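Painting the unit ceiling dark: worth it?

penry_33
We've got white walls and a dark ceiling with flat light panels in it. The landlord wants to do the next unit the same and put 299 on each tenant's bill for it.

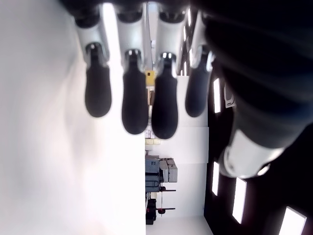 My worry is glare. The wall goes so bright under those panels that I can't see what a dark ceiling gains us.

Iltlow
It hides dust and cable runs. Ours was done in April and I'd not go back.

penry_33
Hides dust from whom? It still falls on the boxes.

Vitalii Bondarchuk
I'm with penry. White paint throws light back down for nothing. We were quoted 1,990 for black and I said no thanks.

Iltlow
Depends on the height though. Ours felt like a shed before.

Vitalii Bondarchuk
It is a shed.

widar
Has anyone measured the light at floor level, before and after? Until then it's all taste. Also, get those cardboard boxes off the floor, whatever colour you go for.

penry_33
They're going on pallets. I'll ask for a meter reading, but I doubt he owns one.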